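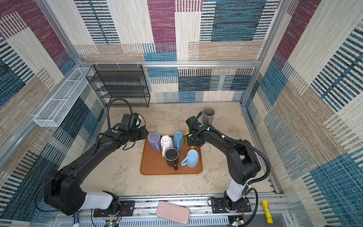

Zweiarmige Station mit Tablett und Tassen, Vorführbereich Cosgrove

Häufige Fragen zum Besuchstag Robotik bei Cidex in Prustotstead

Wann findet der Besuchstag statt?
Der Besuchstag findet an einem Samstag im Februar statt. Der Einlass beginnt um 10 Uhr, die letzte Führung um 15 Uhr. Angemeldete Gäste erhalten den genauen Termin mit der Bestätigung.

Muss ich mich anmelden?
Eine Anmeldung ist erforderlich. Je Führung stehen 40 Plätze zur Verfügung. Gruppen ab fünf Personen melden sich bitte gesammelt über eine Ansprechperson an.

Wie lange dauert eine Führung?
Eine Führung dauert 60 Minuten und schließt eine Vorführung im Bereich Cosgrove ein. Ein vorzeitiges Verlassen der Gruppe ist nur in Begleitung des Personals möglich.

Was wird vorgeführt?
Im Mittelpunkt steht der Umgang mit Alltagsgeschirr. Zwei Roboterarme arbeiten gemeinsam an einem Tablett mit Tassen, die sich in Farbe, Form und Ausrichtung unterscheiden. Manche stehen aufrecht, andere sind umgedreht oder liegen schräg. Die Aufgabe umfasst das Greifen, das Umsetzen und das Abstellen der Tassen neben dem Tablett.

Weshalb werden Tassen verwendet?
Tassen stellen für einen Greifer eine anspruchsvolle Aufgabe dar. Der Henkel kann in jede Richtung weisen, der Rand ist schmal, und die Oberfläche ist häufig glatt.
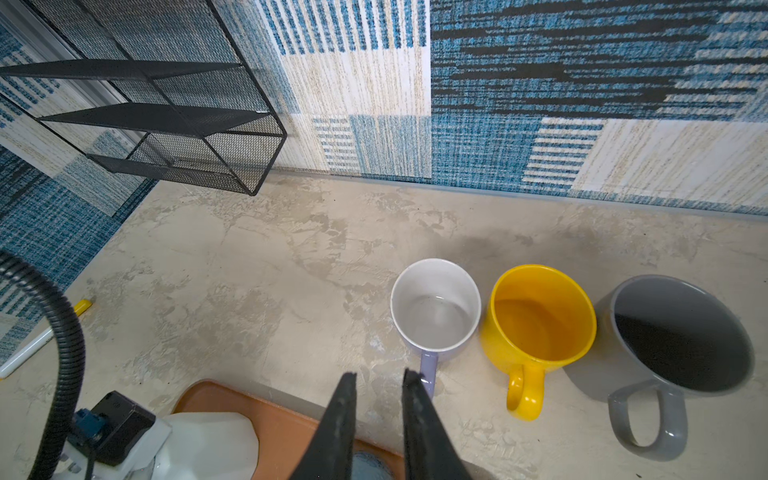 Hinzu kommen die Größenunterschiede. Eine kleine Tasse verlangt eine andere Öffnungsweite der Finger als ein breiter Becher, und stehen mehrere Gefäße in einer Reihe, muss der Greifer zwischen ihnen ausreichend Abstand halten. Das Programm Stevard, in dessen Rahmen die Vorführung stattfindet, befasst sich mit diesen Fragen.

Darf ich die Roboter selbst bedienen?
Eine Bedienung durch Gäste ist nicht vorgesehen. Das Hineingreifen in den Arbeitsbereich ist während der gesamten Vorführung untersagt. Den Anweisungen des Personals ist Folge zu leisten.

Ist das Fotografieren gestattet?
Aufnahmen für private Zwecke sind ohne Blitz gestattet. Medienvertreter wenden sich bitte vorab an die Besucherbetreuung.

Können Kinder teilnehmen?
Kinder sind in Begleitung einer erwachsenen Person willkommen. Kinderwagen können am Empfang abgestellt werden.

Ist das Gebäude barrierefrei?
Alle Stationen der Führung sind stufenlos erreichbar. Teilen Sie uns besonderen Bedarf bitte bei der Anmeldung mit.

Wie erreiche ich das Gelände?
Die Buslinie 57 hält vor dem Haupteingang. Parkplätze sind nur in begrenzter Zahl vorhanden.

An wen kann ich mich bei weiteren Fragen wenden?
Ansprechpartner ist Lok-yiu Kan, Besucherbetreuung, Cidex Prustotstead. Anfragen werden werktags zwischen 9 und 16 Uhr beantwortet.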